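Keeping a Small Language School Open in Dulside

The Saturday language school in Dulside has no sign on the street. Classes meet up a flight of stairs above a dry cleaner, and parents mostly hear about it from other parents. The woman who runs it agreed to talk after the morning classes let out, on the condition that her name stay out of it. "People already call me at home," she said.

She started the school with two families who wanted their children to read and write in Latvian. All of the children spoke it with a grandparent. None of them could write a thank-you note in it.

"They could understand everything you said at dinner," she said. "Then you put a page in front of them and they sounded it out like English. Every vowel was wrong."

The long vowels are where she spends most of her time. Latvian marks them with a line over the letter, and English-speaking children tend to treat the line as decoration. She uses the surname Grīnberga on the first morning of each term. She writes it on the board with the mark and without it, and has the class say both.

"Some of them have a name like that in the family, and it lost its line when somebody filled out a form," she said. "They go home and ask. I get calls from grandmothers that night."

Her teaching materials are mostly secondhand. She does not like flash cards and she does not use tablets with the younger group. She prefers things a child can pick up and put down in a different order, even if the alphabet on them is the English one and the missing marks have to be added with a pencil and a scrap of paper.
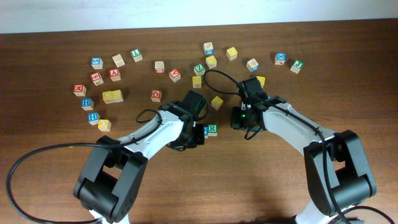
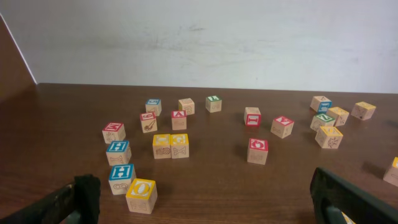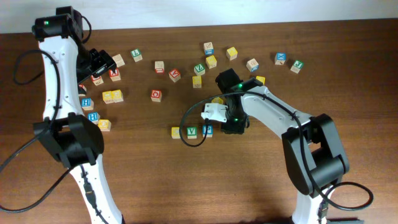 Alphabet blocks on a wooden table.

The older group is a separate problem. By 12 or 13 they have sports, and Saturday attendance drops off in September and does not come back until it gets cold. She has stopped sending reminder emails. What has worked better is giving them a job. Last year they wrote captions for a display at the Rosow branch library, in both languages, and every one of them turned in the work.

"They argued over commas," she said. "I let them."

Money is tight. Rent for the two rooms is $500 a month, and families pay $300 a term for the first child and less for the next. She had 30 students at the start of the fall. She does not turn anyone away over fees, and she would not say how often that comes up.

I asked if she thought the children would keep the language once they left. She took a while to answer.

"A few will. Most of them will be able to read a letter, and maybe write one back with mistakes in it. I used to want more than that. I wanted them reading novels. Now if a girl of 15 can text her great-aunt, I'm satisfied."

She has been looking for a second teacher since spring. The pay is low and the hours are bad, and the one good candidate moved away. For now she takes the younger group at 9 and the older one at 11, and eats lunch in the car.

Registration for the winter term is open. She asks that parents come in person, and that they bring the grandparent if there is one.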